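Fikbridge Public Library
Minutes of the Furniture and Reading Room Working Group
Thu 14 December, Clirham Room, second floor

Present: five members of the group, the branch manager, one representative of Romaniuk (supplier) for items 1 to 4 only.
Apologies: one.
Minutes taken by the deputy branch manager.

1. Minutes of the previous meeting

Approved with one correction. Under item 5, "the group welcomed the Sarodlow proposal" should read "the group received the Sarodlow proposal." Two members asked for this change and the rest did not object.

2. Matters arising

The reading lamps promised in July have still not been wired. The branch manager reported that the electrician has the job on a list. A member asked to see the list. The branch manager will ask for it.

The squeaking door to the periodicals area has been oiled and squeaks again.

3. Proposal to replace the reading room tables

The supplier's representative presented the revised Sarodlow proposal. In short: all existing tables in the main reading room would go, and new ones would be put in over a long weekend with the library closed. The new tables come with power outlets in the middle and a coating described in the brochure as "reader-friendly."

Asked what reader-friendly meant, the representative said it was easy on the eyes and pleasant to the touch. Asked whether anyone had measured this, the representative said customers had given good feedback. The group asked for that feedback in writing, with the names of the libraries it came from.

The quoted price is 486 dollars per table, delivery included. Removal of the old tables is not included. One member pointed out that removal was included in the July quote at the same price and asked what had changed. The representative said the July quote was a promotional one. The member said the word promotional does not appear on it. The representative will check with the office.

The brochure says users spend longer at the new tables. The group was not convinced this is a good thing on a Saturday, when readers already wait for seats. One member also asked how the supplier knows how long anyone sat anywhere. No figure was available.

4. Power outlets

The representative said outlets in the tabletop are now standard in public buildings. The branch manager agreed that readers ask for them. The group accepts that there is a demand. Its doubts are about the following:

The floor of the reading room has two floor boxes, both near the windows. Tables in the center would need cable run across the floor or under it. The proposal shows neither. The drawing on page 4 has tables with outlets and no cables at all.

The outlets sit in a recess with a flip-up lid. A member who works the evening desk said the lids on the study booths upstairs lasted less than a year, and that people now put gum where the lids were.

The representative offered a site visit by a technician at a charge of 400 dollars, to be taken off the final bill if an order is placed. The group declined to pay for a visit whose purpose is to complete the supplier's own drawing. The representative will ask whether the charge can be dropped.

The representative left the meeting after this item.

5. Discussion without the supplier

The branch manager made the case for going ahead. The present tables are old, do not match, and two of them rock. Money set aside for furniture this year may not be there next year. Visitors from the county remarked on the state of the room.

Against this, it was said that two rocking tables is an argument for fixing two tables. A member had looked under both and found that one is missing a foot glide and the other has a loose bolt. On the money, the group has now heard in three budget rounds that funds would vanish if not spent, and they have been there each time. It would like to see the rule in writing.

The branch manager said the mood in the meeting was rather negative. It was agreed to record this. It was also agreed to record that no member is against new tables as such.

6. Refinishing as an alternative

A member presented figures for sanding and refinishing in place of buying new. A local workshop gave a verbal price of 100 dollars per table, assuming solid tops. The trouble is that nobody present could say for certain which tops are solid. If a top is veneer, sanding may go straight through it, and the workshop will not take the risk on.

The group spent some time on samples and photographs of pale wood surfaces. Opinions differed on whether a veneer can be told by looking. One member holds that a big arched grain pattern is a sure sign of veneer. Another said solid boards cut a certain way show just the same pattern, and that the only honest test is to look at the edge or the underside. The group leans toward the second view but notes that neither member is a carpenter.

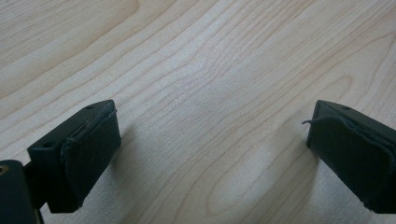

Attachment B: light wood surface with looped grain, matte finish.

The matte finish was liked by everyone, which the minutes note because it was the only such point this evening. A shiny top throws the ceiling lights back at the reader. The Sarodlow brochure shows a glossy top on the cover and a dull one on page 2, and does not say which is being sold.

Decided: before any more talk of sanding, the underside and edges of every table are to be checked and the result written down table by table. The workshop will then be asked for a written price. A verbal price will not be put to the board.

7. Survey of readers

The draft survey was circulated. The first question reads, "Would you enjoy a brighter, more modern reading room?" Three members objected that no one would answer no to this. The branch manager said the wording came from the supplier's toolkit. The group asked that the toolkit not be used.

New wording agreed: "What, if anything, would you change about the tables?" with a blank space for the answer. The print run was cut from 2000 copies to 400. A member doubted that even 400 would come back. Copies will be left at the desk and by the newspapers.

8. Actions

Branch manager: obtain the electrician's list; obtain the written rule on unspent furniture funds; fix the foot glide and the bolt.
Deputy branch manager: write to Romaniuk asking for the feedback, the names of the libraries, a corrected drawing with cables, and an explanation of the July quote.
Two members: check all tabletops from below and at the edges.
Evening desk: put out the surveys once reprinted.

9. Any other business

A member asked why the working group meets in the coldest room in the building. The heating in the Clirham Room is on the same timer as the storeroom. The branch manager will look into it.

The question of chairs was raised and put off.

10. Next meeting

To be set once the supplier has replied in writing. If there is no reply, the group will meet anyway and take the proposal as withdrawn.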